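How to Sort a Bin of Mixed Blocks

A deep bin is handy until everything in it ends up in one heap. The steps below work for toy blocks, shop offcuts or any other small pieces of one general kind.

1. Empty the bin onto a sheet and wipe down the inside. Dust collects along the bottom edges of the walls.

2. Pull out anything broken. A chipped block goes in a separate tray, even if you plan to sand it later.

3. Sort by color first, then by size. Going the other way takes longer with a large batch. My last one was 200 pieces.

4. Put the blocks back in a single layer if you will be picking from the bin often. A bin with sloping walls gives you more room for your fingers at the sides than a straight one. 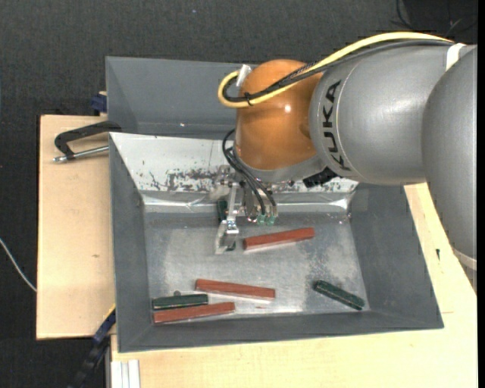 Berkay Keskin wrote in to say that he skips the color step and goes straight to size, with one bin for anything longer than 72 mm. He also lines the bottom with thin felt, cut a little short so the corners stay flat.

5. Label the bin on the short side, facing out. Use a paint marker on plastic, and let it dry overnight before stacking.

6. Check the bins again in December. Move any strays back and throw out labels that have started to peel.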